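Student Projects > Teaching a robot arm kitchen prep (long, sorry)

postari_club
Posted in November
Joined the robotics club at my college this fall and somehow I'm the one running the data side of our project, so I'd love some opinions before we go any further. The project is called Elonar. We want an arm to peel and halve small onions, learning from people doing it. Head-mounted recordings, hand tracking afterward, then a policy trained on that, then we see what the arm can do with it.

So far we have 187 clips. Everybody in the club recorded at home, in whatever kitchen or corner they normally cook in, using whatever knife they own. I love this part! My own grandmother would have laughed at half of our technique, but the variety is great and people got really into it.
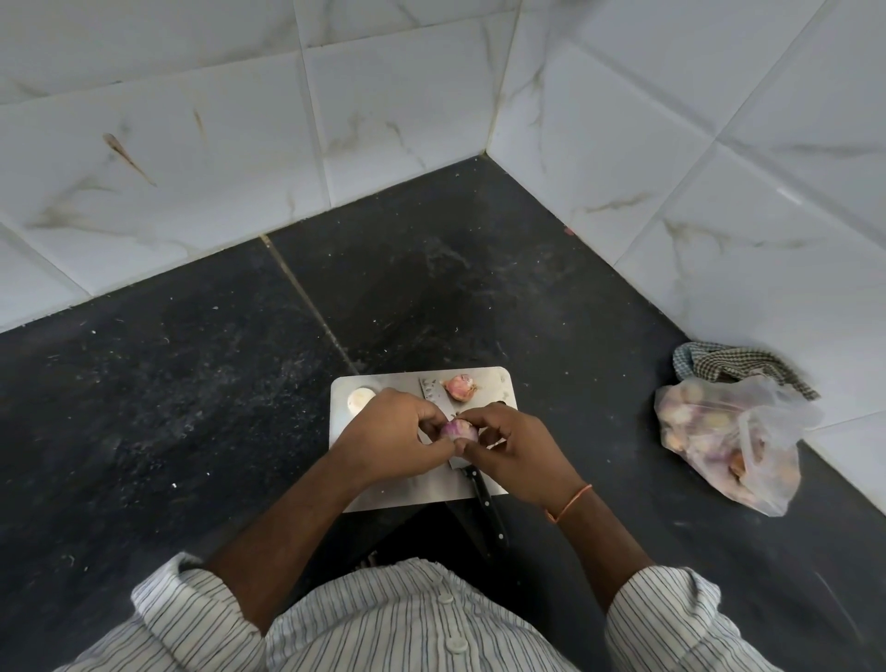
My worry is the thin outer skin. The hand tracker does fine on big motions like reaching and cutting, and then the second somebody pinches at the papery bit with thumb and forefinger, the fingertips turn to mush. The fingers are touching each other, they're touching the onion, half of them are behind it. I get a wrist pose I believe and ten fingertips I don't.

Also, about half the clips are done standing at a counter and the rest are on the floor or at a low table. One of our members wants to throw out everything that isn't at a counter. I say keep it all. Who's right?

solder_and_toast
Keep it all. Your arm doesn't have knees, so why would it care if the person was squatting? What matters is the hands relative to the board and the onion. Put everything in the board's coordinates and the counter/floor thing mostly goes away.

rmk_bench4
Going to disagree a bit with toast. When you work down on the floor your forearms come in steeper and your elbows end up somewhere a table-mounted arm can't copy. We had this at the Cabrera student challenge last year with a folding task. Half our demos asked for wrist angles the arm couldn't reach, and the solver "fixed" them by doing something awful. I'd keep the floor clips but check reachability on every single one before training.

solder_and_toast
Okay, that's fair for the wrist. Still wouldn't throw them out up front, which is what OP's clubmate wants.

rmk_bench4
Sure, agreed on that.

tinygripper
What's the end effector? If it's a two-finger gripper, you can stop worrying about ten fingertips. Map thumb and index to the two jaws and drop the rest. We did that with pens and zip ties and it was fine.

postari_club
It IS a two-finger gripper, yes. Two arms though, one to hold and one to peel. The holding hand is where I get stuck, since people curl all their fingers around the bulb and keep turning it a little as they go. I don't know how to turn that into jaws open / jaws closed.

tinygripper
Ah. Yeah, no. In-hand rotation with parallel jaws is a bad time. Put the onion on a spike, or regrasp between strips. I'd go spike.

drukwood_dan
Spike feels like cheating to me — at that point you've built an onion lathe and you don't need 187 clips of people. Regrasp is slower but at least it's still the task.

tinygripper
It's a club project, cheating is allowed lol. They have to demo something in the end.

old_servo
Question nobody's asked yet: how long is your usable footage once you cut it up? Clip counts never told me much. Ours looked huge until we trimmed out the walking around and the phone checking.

postari_club
Good question, I went and checked. After trimming I have 1,860 labeled segments, where a segment is one thing like "pull skin strip" or "set half down" or "pick up knife." Over 20 of the label names are duplicates with different spelling, so that's my evening gone.

old_servo
That's a decent start for one vegetable. Merge the labels before you train anything, please. And hold out whole people for your test set. If you split by segment, the same hands and the same board end up on both sides and your numbers will look wonderful and mean nothing.

rmk_bench4
Seconding this so hard. Sleeves, bracelets, the tiles behind the board, a network will happily learn all of it.

postari_club
Ugh, I split by segment. Redoing it tonight. Plan for now: keep the floor clips, run a reachability check, merge labels, split by person, and try regrasp first with the spike as backup. I'll tell my clubmate he was partly right about the wrist angles, and he'll be unbearable about it.

drukwood_dan
Regrasp gang! Post a video when it drops its first onion.

tinygripper
Team spike over here. See you in 2 weeks when you change your mind.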